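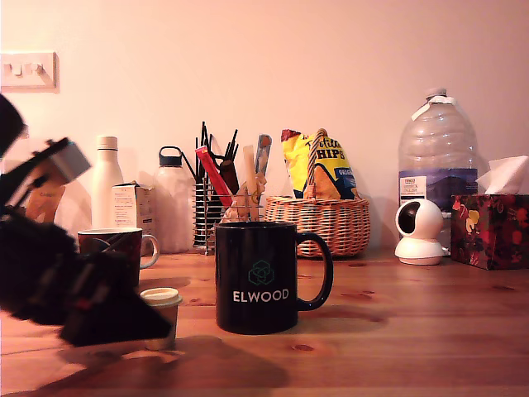 Lumthorpe Shared Workshop
Equipment Meeting, May - Minutes

Present: Olga Daza (chair), R.K., T.M., J.B., P.S. (minutes)
Apologies: D.W.
Meeting opened at 6:40 p.m.

1. Minutes of the last meeting
Accepted with one correction. The bandsaw blade was ordered but has not arrived. P.S. to chase.

2. Puketti arm kit, trial report
T.M. reported on the Puketti tabletop arm and gripper, which we have on a four-week trial through Wada, the reseller. The asking price is $1099. That covers the arm, the gripper and the control software. It does not cover the second year of software updates, and Wada has not put a figure on those in writing despite being asked twice.

T.M. has been running the put-a-thing-in-a-mug task from the Puketti starter guide. The target is the black ELWOOD mug, and the piece being moved is small enough to drop inside it with room to spare. T.M. said the arm gets the piece over the mug most of the time once the table has been set up the way it likes. R.K. asked who sets the table up. T.M. said he does.

Olga asked what the brochure means by "works in any room." T.M. said he had left the usual clutter on the table on purpose, including the wicker basket with the chips in it, the big water jug and the tissue box. The arm did not knock any of it over. It did stop dead when he moved the black mug a hand's width closer to the other one, and it had to be restarted from the laptop. J.B. said that sounded like one room, on a good day.

R.K. asked if it could be left to run on its own. T.M. would not recommend it. 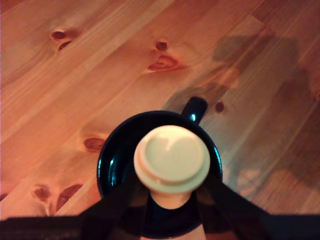
3. Grip and accuracy
There was a long discussion of the fingers. T.M. thinks the grip is the best part of the kit. It holds a piece with a rounded top without squashing it, and the two fingers close evenly. His complaint is with letting go. On several tries the piece caught on the rim on the way down, and once it rolled off the table and under the radiator.

J.B. pointed out that a mug is a very wide target for a small piece, and that the members who asked for an arm want to load parts into a jig. A jig has no spare room at all. T.M. agreed he had not tried a jig. He had wanted to get the starter task working first, and that took most of the trial.

Olga asked whether the aim could be improved with settings. Wada says yes, with the "fine placement" add-on. Price on request. Olga asked that the minutes record her sigh.

R.K. spoke in favor of the kit. He has used worse, the joints feel solid, and for a beginners' class a mug and a small piece to drop in it would be plenty. He would buy it at a lower price. J.B. said so would anybody. 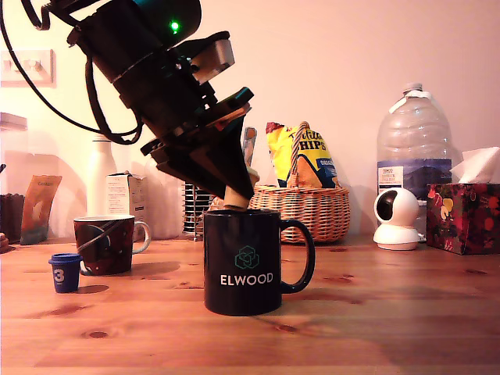 4. Cost and alternatives
The equipment fund has $600 set aside for this item. The Puketti kit is $499 over that before any add-ons. Olga is not willing to take the difference from the dust extraction money and said she would say the same next month.

J.B. has looked at the Seltamano kit, which comes unassembled and can be rented by the month. She has not seen one working and has only the maker's own video to go on, which cuts away every time the gripper opens. Nothing to decide until we have one on the table.

T.M. asked if we could extend the Puketti trial to test a jig. Wada will extend only with a deposit. The meeting did not like this. R.K. thought the deposit was normal. Olga said it might be normal, but we were told there would be no charge during the trial and she has the email.

5. Decision
Proposal (J.B., seconded by Olga Daza): that the workshop does not buy the Puketti kit at the price offered.
For: 4. Against: none. R.K. abstained.

6. Actions
T.M. to run a jig test before the trial ends and write down every attempt, including the ones that fail.
Olga to write to Wada asking for the update cost, the add-on cost and the return terms, all in one reply.
J.B. to ask Seltamano for a rental quote and a visit.
R.K. to sketch out what a beginners' arm class would need, and whether anyone would sign up.

7. Other business
The side door is sticking again. Please lift as you pull.
T.M. reminded everyone to leave the arm's power supply where it is - it is not a spare.

Meeting closed at 8:05 p.m.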